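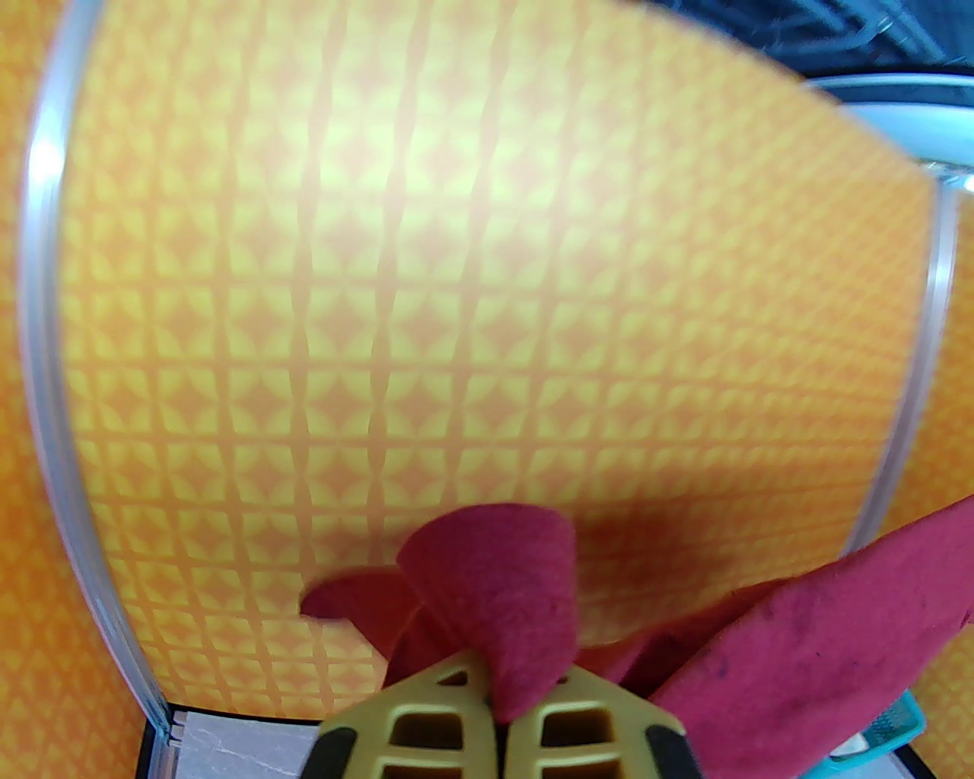
About Drurnen

Drurnen collects and prepares demonstration data for robots that handle soft goods. An operator shows a pair of arms how a task is done, the movement of every joint is recorded together with the camera views, and the finished set goes to the client's own engineers for training. We do not build arms and we do not sell trained models. Our work is the showing, the checking and the record keeping.

The company began as a two-bench workshop in Flitley and still works from the same building. Most of what we handle is clothing and household textiles. Rigid parts are accepted where a client needs them mixed with cloth, for example putting folded items into a tray or basket.

How a task is shown

Two methods are in use. In hand guiding, the operator holds the arm itself and moves it through the task with the motors slack. It suits short reaches and single-arm work, and it needs little training. The drawback is that the operator's hands appear in the camera views, so hand-guided sets are normally supplied as joint data only.

In remote control, the operator stands at a separate pair of handles and the arms on the bench copy them. This is the usual method for cloth. Both grippers can be worked at once, the views stay clear of people, and the operator soon learns how far a fabric can be pulled before it slips. New operators complete 190 practice runs on plain squares of cloth before they are given garments.

Each run is recorded from a fixed view of the whole bench and from small cameras at the wrists. The wrist views matter most in the last few centimetres of a grasp, when the fingers close on a fold and the fixed view can no longer separate one layer from the next.

The bench

Every bench follows the same layout. Two arms are fixed to a slotted aluminium rail along the front edge, and patterned panels close off the other three sides. Garments are worked in the middle of the table, with both grippers able to reach the far edge of the cloth. A basket stands in a back corner. Small everyday objects such as a clock, a calculator or a roll of tape are left near the front on many runs, so that a set includes some clutter.

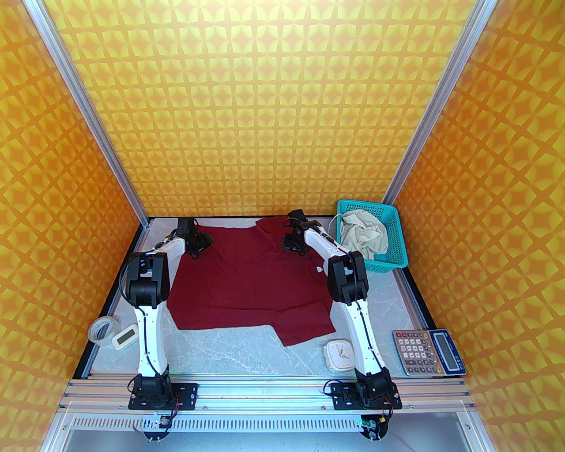
Checking and rejection

A standard set contains 1000 accepted runs of one task. Larger sets of 3000 are supplied for tasks with several garment types. Every run is replayed by someone other than the operator who made it. A run is rejected if a camera drops out, if the joint record and the views drift apart, or if the operator pauses for more than 3 seconds with the cloth held. Runs in which the cloth is dropped and picked up again are kept and labelled as recoveries — several clients ask for these separately.

Rusu and Bemora

Rusu is our recording software. It writes the joint record and all camera views against a single clock and marks the start and end of each grasp. Bemora is the plain file layout in which sets are delivered. Its description is sent with every quotation, so a client can test their own reader before any work is ordered.

Working with us

Enquiries should state the arm and gripper in use, the task, the range of fabrics and the views required. Clients may send their own garments, which are returned with the finished set. Visits to the Flitley workshop can be arranged on request, and the workshop is closed for bench calibration throughout January.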